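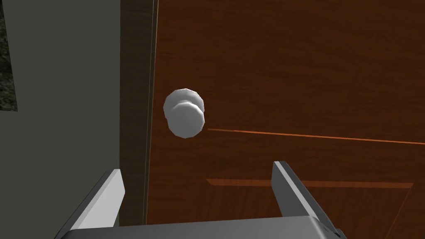 Pledside Meet Results

Results from the Pledside track and field meets, one row per athlete per event. The files cover 10 seasons of the spring meet, which is held in April, and 2 seasons of the indoor meet at Grurnon.

Contents

results.csv holds the marks. events.csv holds the 13 event codes and the unit each one uses. clubs.csv maps old club names to current ones. Wikeck appears under three spellings in the early sheets and has been merged under one code.

Columns in results.csv

season: four digits
meet: P for Pledside, G for Grurnon
event: code from events.csv
club: code from clubs.csv
round: heat, final or straight final
mark: seconds for track, meters for field
timing: H for hand, E for electronic
place: blank if the athlete did not finish

Athlete names are not included. Each athlete has a number that stays the same across seasons, as far as the paper entry forms let us match them.

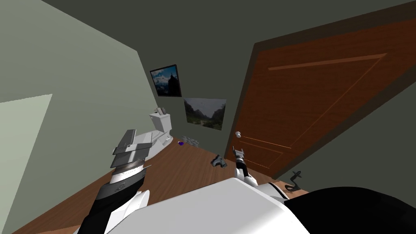 A user from Rizvi asked whether hand times had been adjusted before release, as the early sprint finals looked fast next to the later ones. They have not. Marks are stored as written on the result sheet. If you want to compare hand and electronic times, apply your own correction and say so in your write-up.

Known problems

The 600 meters was run as a straight final in the early seasons and with heats later on. Do not compare places across that change.

Wind readings are missing for most sprints and all horizontal jumps at Pledside. There is no wind column for this reason.

Relay rows carry a club code and no athlete number.

Two throws sheets were water damaged. Marks we could not read are blank. We did not fill them from newspaper reports.
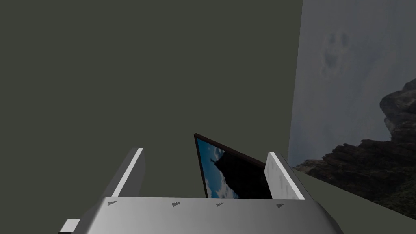
Wikeck wrote in to say that its relay team was listed as third in a race where it had been disqualified for a late exchange. The place is now blank and the mark has been removed. Corrections like this are welcome if you can send a copy of the sheet or a signed note from the meet referee.

Use

Free to use for club histories, coursework and rankings. Please credit Pledside Meet Results and give the version number from the top of results.csv. The files should not be used to settle record claims. Those go to the meet office with the original paperwork.

Updates

New results are added after the April meet, once the protest period has closed. Older versions are kept in the archive folder.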